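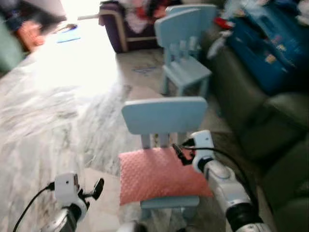

Seat cushions for children's chairs

A small chair with a hard seat is fine for ten minutes of crayons. For a meal or a puzzle, most children do better with a cushion under them. Cushions also slide, collect crumbs and end up on the floor, so a few habits are worth having.

Getting the size right

Measure the seat at its widest point and front to back. Measure the seat itself and leave out the legs, which often splay wider. A cushion can be slightly wider than the seat without causing trouble. A little overhang at the front is soft on the backs of the legs. Too much overhang at the front is a problem, as the child slides forward and takes the cushion along. Two fingers' width is plenty.

Thickness matters more than people expect. A thick cushion raises the child, and then the feet don't reach the floor. Sit the child down on it before you cut off the tags. If the heels are off the ground, look for something thinner. Check the table too. Knees need room to go under without rubbing.

If you buy two or three for a playroom, buy them all the same. Rajeshwari Bangera, who wrote to us from Kirkidport, bought one pink and one yellow and spent most of August settling who got which.

Keeping it in place

Push the cushion all the way back until it touches the spindles or the backrest. Do this every time the chair is put away and it will start out straight the next time.

If it still wanders, there are several fixes:

Ties. Sew a length of cotton tape to each back corner and tie it around the outside spindles with a bow. Cut each piece 18 inches long and fold it in half, stitching at the fold. That leaves enough for a bow and not enough to trip on. Skip ties for very young children who pull at things.

Shelf liner. The open-weave rubbery kind, cut an inch smaller than the cushion all around. Lay it on the seat and set the cushion on top. Lift it now and then, as some liners stick to paint in warm weather or leave a pattern.

Hook-and-loop dots. These hold best, but the glue can lift paint when you take them off. Use them on bare or varnished wood and keep them away from painted chairs.

Cleaning the cushion

Quilted and dimpled fabrics hold crumbs in the low spots. Take the cushion outside, turn it face down and slap the back a few times. Then go over the front with a soft brush or the upholstery tool on the vacuum.

For spills, blot first. Mix a teaspoon of dish soap into two cups of cool water, dab it on with a white cloth, and dab again with plain water. Stand the cushion on its edge to dry so air gets to both sides. Laid flat, the underside stays damp and starts to smell.

Read the label before machine washing. If there is no label, wash by hand. Foam inserts should come out of the cover first, and they should never go in the dryer.

Cleaning the chair

Take the cushion off once a week and wipe the seat underneath. Crumbs get pushed to the back and settle around the bottom of the spindles. An old toothbrush gets in there, or a thin strip of damp cloth pulled back and forth around each one like a shoeshine.

Light-colored paint shows marks on the top of the backrest, where hands grab it to move the chair. Warm soapy water takes off most of it. For crayon, use a little baking soda on a damp cloth and go lightly. Hard scrubbing dulls the finish.

On a smooth floor, stick felt pads on the legs. Grit caught in the felt will scratch, so look at the pads when you turn the chair over and change any that are flat or dirty.

While the chair is upside down, tighten any screws you find. A quarter turn is normally enough.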